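Skovton Household Tasks: progress report to Usia, September

Prepared by Ingeborg Hollmann

Where we are

We said we would have 3722 usable examples by the end of the month. We have 2065. Before anyone at Usia reaches for the telephone, I would point out that the first 906 took most of the summer and the rest took three weeks, so the line on the chart is at last going in the direction Keith McPhee drew it in the application.

Collection

All recording is now done with the hand-held grippers, in people's own homes. Our first plan was a mock bedroom at the office, and it gave us beautifully tidy footage of a bed that no human being has ever slept in. The model learned it perfectly and was baffled by the first real duvet it met. Real bedrooms have quilts, cushions, poor light and last week's washing, and we now pay people a modest sum for theirs.

Tove Vídalín has 93 households signed up, a good many of them through her choir. Each collector does a session of folding, sorting and putting away, and is asked to work at an ordinary pace. Several have told us that being recorded has improved their folding, which is nice for them and a nuisance for us.

Problems

Dark clothing remains the chief one. Black on black gives the model very little to go on, and it regards a pair of trousers and a holdall as much the same thing. Saskia Grimshaw has asked collectors for more dark items on pale sheets, and more heaps where folded and unfolded things lie together.

The labelling tool from Brisex still signs everyone out at four in the afternoon. We have written to them twice. They replied once, at five past four.

Beds and folding are our largest category and the one we would most like you to look at before the review. 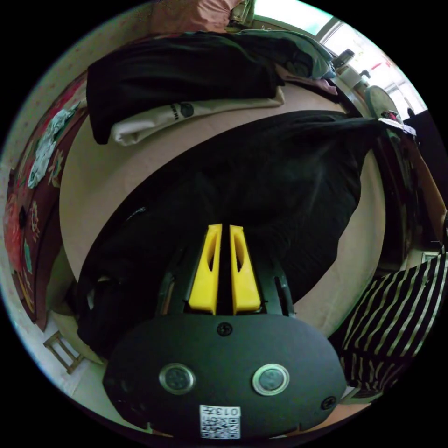 Money

We are under budget on equipment and over on travel. Ebony Stubbs has the full figures and will send them separately, with an explanation of the ferry.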